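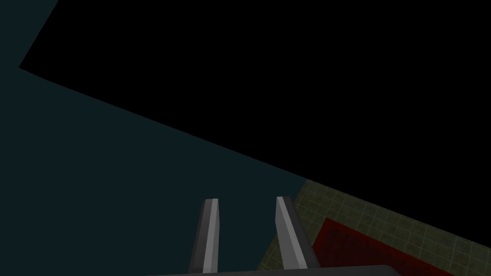

Skondodham开放日招募参与者啦!10月11日,我们实验楼一层的遥操作大厅全天开放,想请30位没有机器人背景的朋友来亲手操作,外加2位现场讲解助理(有酬劳,见后文)。当天的主角是仿真抓取平台Curkano。坐到操作台前,屏幕上给你的是夹爪自己的视角:两根灰色的手指从画面底部伸上来,中间空着,旁边是一大片深青绿色的平面,远处铺着橄榄绿的小方砖,砖上有一块像垫子的暗红色矩形。手里的控制柄一动,视角就跟着走。刚开始几分钟多半会晕头转向,分不清哪边是前哪边是左,这很正常,我们组里的人第一次上手也都是这样过来的,而且这段手忙脚乱的过程正是我们最想看到的!

我们是谁

Skondodham是一个做机器人遥操作和人机交互的小型研究组,平时主要跟Curkano打交道,也有一台真机,叫Tamihana,放在大厅最里面的围栏后边。去年12月我们第一次对外开放,来了很多带孩子的家长,还有几位退休的车工师傅,其中一位上手之后随口说了一句“爪子往回收的时候没有手感”,后来我们为这句话改了两个版本的控制柄。今年想把规模做大一点,把流程也做得更像样一点,所以提前发这份招募。

活动的设备和茶歇由Sodell提供支持。

当天怎么安排

参与者分上午场和下午场,报名时选一场就好,两场内容完全一样。

上午场 9:30签到,12:00结束
下午场 14:00签到,16:30结束

签到之后先听一段简短的介绍,讲讲遥操作能用在哪些地方、Curkano里的夹爪和真机上的夹爪有什么差别。然后分组轮流上操作台,每人有40分钟的个人操作时间。前面一段随便玩,想往哪儿开往哪儿开,撞到桌子也没关系,仿真里撞不坏东西。后面一段会给几个小任务,从“把夹爪移到指定位置并张开”开始,一个比一个难。做不完不要紧,我们不排名,也不公布个人成绩。

等待的时候可以去看Tamihana的真机演示,由组里的同事操作,现场随时可以提问。真机区有围栏,请不要跨进去,也请不要把手机伸过围栏拍照。操作结束后填一份问卷,再和我们聊一会儿,聊的内容比问卷更重要,哪里别扭、哪里看不清、哪一刻差点想放弃,都请直说。

想找什么样的参与者

年满18周岁,能看清一臂之外的电脑屏幕(戴眼镜完全可以),双手能比较自如地握住控制柄。没用过机械臂,没参加过我们以前的操作测试。除此之外没有别的门槛。会不会打游戏都行,左撇子特别欢迎!目前我们的数据里左手操作的人太少,很多设计其实都是按右手习惯做的,这一点我们自己也不满意。

容易晕3D画面的朋友请在报名时注明。仍然可以参加,我们会把视角移动速度调慢,中途想停随时可以停,停了也照样领纪念品和交通补贴。

参与者每人有交通补贴,当天现场签字领取,另外送一个我们自己打印的小夹爪钥匙扣。

讲解助理(2名)

这个岗位面向在校本科生和研究生,专业不限。工作从当天早上8:30到下午17:30,中午管饭。主要做这几件事:

带参与者签到、入座,帮他们调座椅和控制柄的高度
在操作台旁边回答基本问题,例如怎么切换视角、怎么让夹爪张开和闭合
两场之间重置系统,检查记录是否正常保存
活动结束后和我们一起收拾场地

不需要你会写代码,但希望你喜欢跟陌生人说话,愿意把一件事用三种不同的方式讲给三个不同的人听。参与者卡住的时候,请忍住不要直接上手替他们做,这一条说起来容易,真站在旁边看着的时候相当考验人。

活动前会有一次半天的培训,培训时间计入酬劳,按学校学生助理的标准发放。培训时你会把全部任务自己做一遍,也会看到Tamihana近距离运行,有兴趣的话可以试着操作一下真机(有同事陪同)。如果相处愉快,12月我们还有一轮后续测试,会优先联系这次的助理。

关于数据

操作过程中我们会记录控制柄的输入、夹爪的运动轨迹和屏幕画面,不录人脸,访谈只做文字笔记。所有记录以编号保存,不与姓名关联。签到时会请你阅读并签署一份知情同意书,有疑问可以当场问,也可以看完之后决定不参加,不需要说明理由。

怎么报名

请到实验楼一层103室门口取报名表,填好后投进旁边的信箱,或者在Skondodham主页的“开放日”栏目里在线填写。参与者只需写姓名、联系方式、想参加的场次和惯用手。应聘讲解助理的同学请另附一段自我介绍,不用很正式,说说你为什么想来、有没有教别人做过什么事情就可以。

名额按报名先后确认,满了之后进入候补名单,有人退出我们会依次联系。确认之后如果临时来不了,麻烦尽早告诉我们一声,候补的朋友还等着呢。

只想来看看、不想动手的朋友也欢迎,真机演示对所有人开放,不用报名,直接来103室旁边的大厅就行。带小朋友来的家长请全程陪同,大厅入口处有低矮的观看台阶,小朋友站在上面看得最清楚。

10月的大厅空调还是开得很足,怕冷的话请带件外套。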